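Print this page | E-mail this page
Reading time: 7 minutes

# Farahani Tray Handling Set: Data Card

## Summary

The Farahani Tray Handling Set is a collection of recorded human demonstrations in which household objects are placed into, adjusted within, and removed from a shallow tray on a white tabletop. It was assembled under the Wiler project to supply training examples for manipulation policies that learn from human motion. The set contains 4000 demonstrations of 115 objects, performed by 10 demonstrators.

This card describes how the demonstrations were gathered, how they are organized, and which uses the maintainers consider suitable. It applies to the current release. Users of the earlier pilot release should read the section on changes before combining the two.

## Purpose

The set supports research on three problems: predicting hand motion before contact, choosing a grasp for a known object, and transferring a demonstrated placement to a robot arm with a different reach. It may also be used to test marker tracking when the hand or the object hides part of the view.

The set was not built to measure the speed, skill, or fitness of the demonstrators, and the terms of use do not permit such measurement.

## Contents

Each demonstration is stored as a separate folder. A complete folder holds the following:

- color video from the fixed cameras, with faces obscured
- the estimated position and orientation of each tracked marker
- readings from the worn modules, on a common clock
- an object code and a tray code
- a text instruction in plain English
- start and end times for approach, contact, transfer, and release
- a quality grade assigned at review

Folders are grouped by session. A session is one continuous period of work by one demonstrator with one calibration. If the cameras were moved or a glove marker was replaced, a new session was opened.

## Task Definition

The demonstrator begins with both hands away from the tray. An instruction is read aloud by the session operator, and the demonstrator carries it out at an ordinary pace. Instructions fall into four families: place, remove, turn, and shift. A place instruction ends when the object rests inside the tray and the hand has let go. A remove instruction ends when the object stands on the tabletop outside the rim.

Demonstrators were told to choose their own grasp. They were not shown a preferred hand position, and operators were asked not to correct a grasp unless it hid the markers from every camera. The variation that results is intended. Rounded or shallow dishes tend to be taken by the rim, and upright containers by the side or the shoulder, but many exceptions occur and are kept. 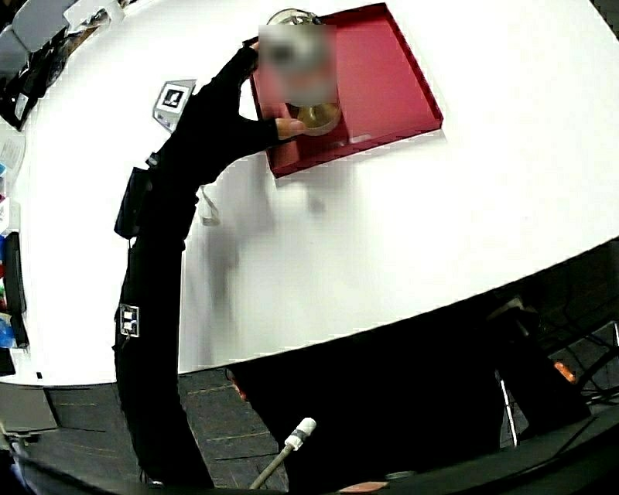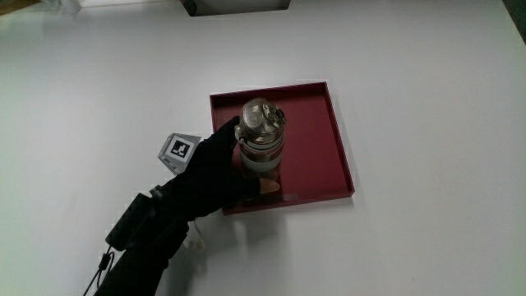

Objects were drawn from a fixed list in random order. An object could appear more than once in a session, provided that it did not appear twice in a row with the same instruction. Bottles and jars were used both filled and empty, and their state is recorded in the object table under `fill`. Liquids were replaced when their color changed enough to affect the appearance of the container.

## Recording Equipment

Demonstrators wore dark clothing and fingerless gloves. Square black-and-white markers were used to locate the hand and other reference points. Marker poses were computed after recording, using the Datex calibration package, and were not shown to the demonstrator during the session.

Sensor readings and video frames were aligned by means of a shared trigger signal. Where the signal was lost, alignment was repaired by matching the moment of first contact. Repaired folders carry the value `manual` in the `sync` field. Users who require exact timing should leave these folders out.

Cable routing was checked at the start of each session. A cable that pulled on the wrist or crossed the tray was grounds for stopping, and any demonstration affected was repeated under a new number. The original number was retired and does not appear in the release.

## Annotation

Phase boundaries were first proposed by a script and then checked by an annotator. The script marks contact when the hand marker slows near a known object position. This rule works well for upright objects and less well for flat ones, which are often touched lightly before they are grasped. Annotators were instructed to mark contact at the first touch that continues into a grasp.

A second annotator reviewed 700 demonstrations without access to the first set of labels. Both sets are provided. The maintainers have not merged them, and users may treat the differences as a measure of how uncertain the boundaries are.

Quality grades have the following meaning:

- **A**: instruction completed, hand marker visible throughout
- **B**: instruction completed, hand marker hidden for part of the motion
- **C**: instruction completed after a second attempt
- **D**: instruction not completed

Grade D folders are included in the release but are left out of the default training list. They may be of use in work on failure detection.

## Data Splits

The supplied split divides the set by object. No object in the test list appears in the training list. A second split, by demonstrator, is provided for work on individual differences in motion. The two splits should not be mixed, as a folder may belong to training in one and to testing in the other.

Results reported on the set should name the split used, the grades included, and whether folders with repaired timing were kept.

## Known Limitations

The tabletop is white and evenly lit in most sessions. Models trained on the images alone should be expected to perform poorly on patterned or dark surfaces. A supplement recorded on a wood-grain cover is planned for November.

Transparent and polished objects present particular difficulty. The color seen through a clear container depends on the surface behind it, and bright highlights on metal move as the object is tilted. Automatic outlines for these objects contain errors at the rim and have been corrected only in the test list.

Wide-angle views show strong curvature near the borders. Lens parameters are supplied, but the video is released without correction. Position estimates near the edge of a wide view should be checked against a second camera where one is available.

The demonstrators were all adults, and all but one used the right hand for most instructions. The set is therefore a weak basis for claims about left-handed grasping.

## Privacy and Consent

All demonstrators gave written consent to recording and to release for research. Faces are blurred or pixelated in the released video. The blur is applied over a generous area and can cover part of the tray or an object when the demonstrator leans forward. The unblurred recordings are not available on request.

Demonstrators may withdraw their recordings. When this happens, the affected sessions are removed from the next release and listed in the file `WITHDRAWN.txt`. Users are required to delete their copies of any session so listed.

Attempts to identify a demonstrator by body shape, gait, voice, or any other means are prohibited. Audio has been removed from all files.

## Changes Since the Pilot Release

- Object codes now have four characters. A conversion table is included.
- Marker poses are given in the table frame, with the origin at the center of the tray in its starting position.
- The `push` instruction family has been renamed `shift`.
- Sessions recorded with the first Festeo wrist mount have been removed due to slippage of the marker base.
- Missing sensor values are written as empty fields. The pilot release used zero.

Pilot data should not be joined to the current release without converting the marker poses.

## Access and Terms

The set is available to research groups on acceptance of the terms of use. Commercial training requires a separate agreement. Redistribution of the video, in whole or in part, is not permitted; redistribution of trained model weights is permitted if this card is cited.

Errors should be reported through the project contact page. Reports should give the session number, the folder number, and the version of the release. Corrections to labels are issued as patch files, and the video itself is replaced only in a full release.

Contact the Wiler project | © Farahani Data Office. All rights reserved. | Back to top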